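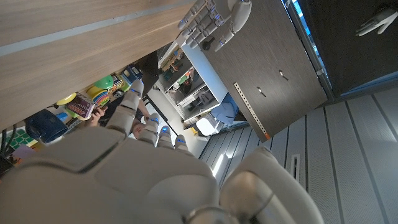
Jozefína Štěpánek has argued that gas pressure in the outer annulus of an old well says very little about where the cement has failed, and that too many repair jobs in the Nellier field were planned as if it did. Her point is that a slow leak near the shoe and a faster leak through a long, partly sealed column can give the same reading at the wellhead. We agree with this for single readings. The question in this section is whether the shape of the pressure buildup after bleed-off carries more information than the final value.

3.2 Buildup after bleed-off

The wells considered here were drilled through the Edow shale into the Ebrahimi sand and completed with a surface string set at 600 m. Cement was meant to return to surface in all of them. The drilling reports show that it often did not, and in several cases the top of cement was never logged. Where a bond log exists it was usually run soon after the job, before the well had been through any pressure cycles, and it should be read with that in mind.

Each annulus was bled down through a needle valve until flow stopped or until the valve had been open for 8 hours, whichever came first. The valve was then closed and the pressure recorded. Fluid recovered during the bleed was measured and its type noted. Liquid returns matter because they lower the fluid column above the cement, and this lets gas move up more easily during the next buildup. For this reason we do not compare the first and second tests on a well if much mud or water came back in the first one. 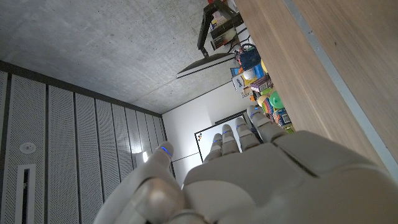
Figure 2. Robotic hand seen from behind, with small blue lights near the fingertips.

Two kinds of curve were found. In the first, pressure rose quickly and then leveled off, and the level was close to the same in repeated tests. In the second, pressure climbed slowly and was still rising when recording ended. The first kind is what would be expected from a small gas cap over a well-connected path, such as a gap between pipe and cement. The second fits a tight path, or a large gas space that takes a long time to fill. The curve alone cannot separate these last two cases, so an estimate of gas volume from the bleed is also needed.

The well Tirkora 2 shows the difficulty. Its buildup was of the slow kind, and the first reading of the data placed the source in the Ebrahimi sand. Gas samples did not match the sand. A noise log later found movement at 1,006 m, in a thin silty bed inside the shale that had not been treated as a gas source in the original cement design. The leak rate in our model had to be raised to fit this shallower source, and the fit to the late part of the curve improved when we did so.

Temperature in the annulus was taken as constant during each test. This holds for shut-in wells. In a producing well the annulus warms when the rate is increased, and the trapped liquid expands and raises the pressure with no leak at all. Tests made within a day of a rate change were left out. The remaining curves were fitted with the model given in Section 3.3, using cement permeability and gas cap volume as the free parameters.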